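Subject: Re: [smallparts] Yellow drawer units, and how to stop losing things in them
From: Gülizar Karaca
Date: October 2021

Replying to the list since two people wrote to me off-list with the same question.

Earlier message, from Borik:

> I have 40 small bags of hooks, snaps and buttons in a shoebox
> and I am tired of it. I want one of those plastic units with
> the clear drawers that sits on the table. My worry is that I
> will fill it in one evening, get it wrong, and have to do it
> over. How did you set yours up? Did you buy dividers? And do
> you label the fronts or just look through them?
> My table is small, so whatever I get has to stay at one end
> of it.

I did get it wrong the first time, so I can at least tell you what I changed.

I started in August by putting things in the drawers as they came out of the bags. After a week I had snaps in three places. I emptied the whole unit back out and began again with a sheet of white paper spread over the work table. The paper matters more than I expected. Small black snaps show up on it, you can write on it, and when you are done you fold up the sides and pour what is left back into a bag.

The unit goes at the top left, and the rest of the paper is for sorting. I leave the drawers empty until every pile is made.

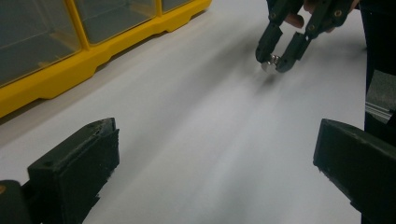

Erdem wrote back that he does it the other way, filling one drawer at a time and keeping a tray beside him for strays. He says it suits him because he can stop halfway and put the tray on a shelf. I can see that working if you don't have the table to yourself for a whole evening. My trouble with a tray is that it stays full. I still have one from the old apartment with 9 odd buttons and a zipper pull in it.

My order of work now, for what it's worth:

Tip out one kind of bag at a time. All the snaps, then all the hooks, then the buttons. Close each bag's worth before opening the next kind.

Write the size on the paper next to each pile, in pencil. If the pile moves, cross it out and write it again.

Look at the piles before you choose drawers. I had planned a drawer for each size of snap and found that I owned very few of the large ones, so those now share with the medium in a small bag of their own. The buttons went the other way. I had more than 100 shirt buttons and they would not fit where I wanted them.

Things you use every week go in the drawers you can reach without leaning. For me that is needles, white thread and the plain snaps. Spare buttons for coats I no longer wear can go anywhere.

On dividers, I bought a pack from the Pranine shop and used 7 of them. The rest are in a drawer, taking up room. Card cut from a cereal box does the same job for hooks. I would use plastic for needles because they work their way into card and stick there.

On labels, I do both. You can see into a clear drawer well enough to tell buttons from hooks, but not a size 2 hook from a size 3. I write on masking tape and put it low on the front. Paper labels with glue left a film on my old unit that I never got off.

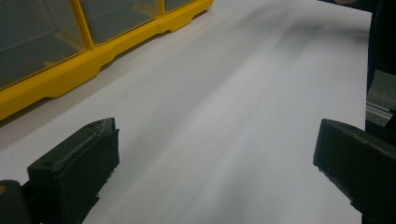 Borik also asked me this separately: do the drawers need to be full to be worth having? Leave a few of them empty. You will buy something next month that has no place, and if every drawer is taken it will go back in the shoebox.

One more thing about the small table. Measure how far the drawers pull out as well as how wide the unit is. I left that out and had to turn mine at an angle so the drawers would clear my sewing machine.

If anyone near Vosilau wants the leftover dividers, write to me and I'll put them in the mail. Same goes for the odd buttons, though I can't promise any two of them match.

Gülizar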